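Occupational Therapy Methods 602
Handout 6: Setting Up a Tabletop Sorting Station
Sneha Sandhu
2026-09-13

2 comments | Share

1. Scope

These notes cover the layout of a single-container tabletop station for object transfer and sorting tasks. They assume you have read the Polis chapter on reach zones and have the Vilthorpe record sheet with you. Floor-level and standing tasks are covered in the April block and are left out.

The term "station" means the work surface, the container and the items to be transferred. The chair is treated separately in the Lotmont seating notes.

2. Work surface

Use a plain, pale surface with a matte finish. Patterned tops make small items harder to pick out and add a visual search load that the record sheet does not account for. If only a patterned top is available, cover it with a single-color sheet taped flat on all sides. Do not use a loose cloth. It bunches under the forearm and moves the items.

Set the lighting before placing anything. A single lamp on one side throws the shadow of the arm and hand across the surface, and dark items lying in that shadow are found later than those outside it. Note the direction of the shadow on the record sheet. If a second lamp can be placed opposite the first, use both and record "two-sided."

Wipe the surface between sessions. Residue changes how far light items slide when pushed, which affects the sliding score in part C of the sheet.

3. Container

3.1 Type. An open-topped rectangular bin with a flat bottom is preferred. Round bowls roll items toward the center and hide where each one was released. Slightly sloped walls are acceptable. Steeply sloped walls are not, as items dropped near the rim slide down and are scored as central placements.

3.2 Color. Choose one solid color that differs from the surface and from every item in the set. Light blue on a pale gray-white top gives a clear outline at the rim, and a paler interior makes leftover items easy to see. Avoid clear bins. The rim is hard to locate from a seated position and collisions with the wall go up.

3.3 Position. The default is far center, beyond the item area, with one side of the bin parallel to the front edge of the table. Side positions are used only when crossing the midline is itself the goal. Record any change from the default.

3.4 Starting state. The bin starts empty. Look into it before every trial, including the first. In last year's practical the most common recording error was an item left over from the trial before.

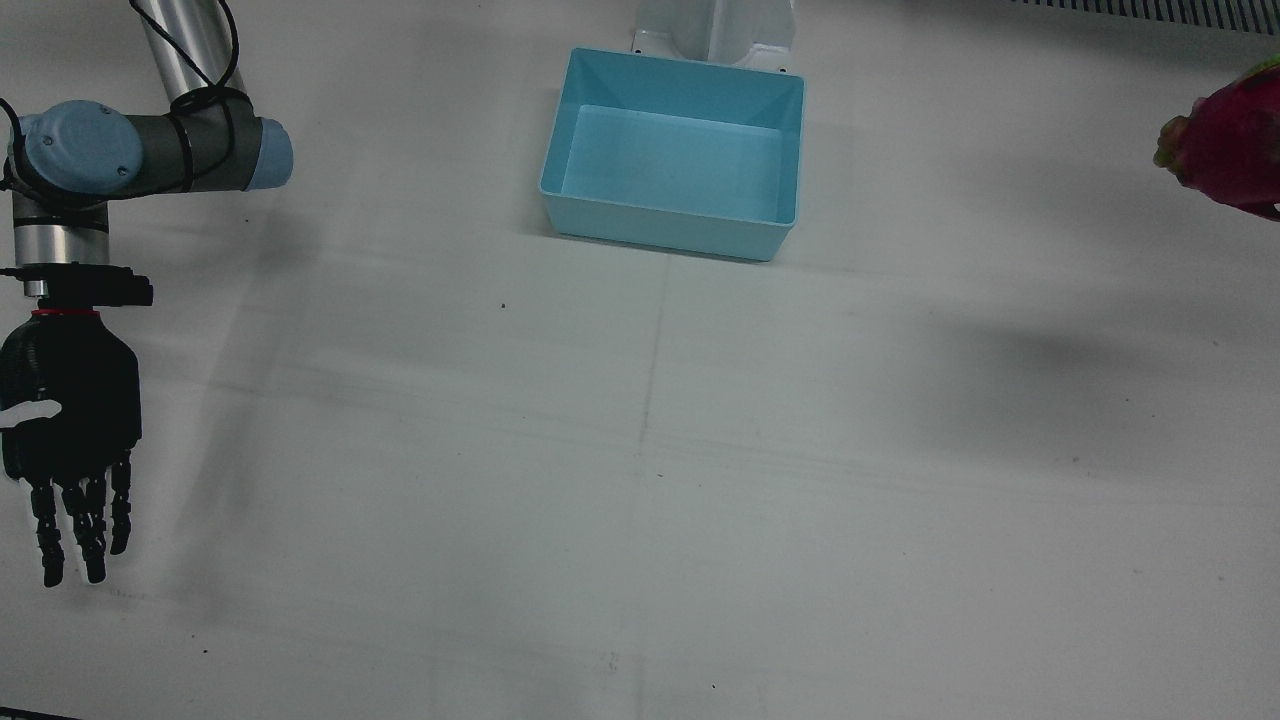

4. Items

Lay items out only after the bin has been fixed in place. The Bajpai set is used in this course and contains 100 pieces, of which no more than 6 are on the table at one time.

a) Place the items in a shallow arc in front of the bin.
b) Leave a hand's width between neighboring items.
c) Keep the strip directly against the bin wall clear. Items placed there get knocked by the wrist on release.
d) Put heavier items toward the side of the working hand.

Items that roll are placed on their flattest face. If an item has no flat face, use the thin foam ring supplied with the set and note it on the sheet.

5. Hand approach

The starting posture for part A is hand raised, clear of the surface, fingers pointing down. The palm does not rest on the table between transfers unless fatigue is being recorded. From this posture the approach is vertical and the grip is scored at first contact.

Two grips are scored:

Tip grip: thumb and one or two fingers, used for flat or narrow items.
Whole-hand grip: all fingers around the item, used for anything wider than the palm pad.

A change of grip after contact counts as a regrasp. A change before contact does not. Students tend to overcount here, so review the marking key before the practical.

6. Release

Release is scored when the item leaves the fingers, whether or not it has reached the bottom of the bin. An item that strikes the rim and falls inside is marked R-in. An item that strikes the rim and falls outside is marked R-out and stays where it lands until the trial ends. Do not return it to the arc.

Lower the item below the rim where possible. Dropping from above the rim is permitted but goes in the height column.

7. Reset

Empty the bin completely, wipe the surface and return the bin to its marks. Corner marks in low-tack tape are enough. Replace the tape when the edges lift.

8. For the practical

Bring a completed layout sketch showing bin position, item arc and light direction. Sketches are checked by Kiran Agarwal before the station is used. Read sections 3 and 6 again beforehand. Section 5 will be tested separately.

Contact the course office | Copyright course authors | Back to top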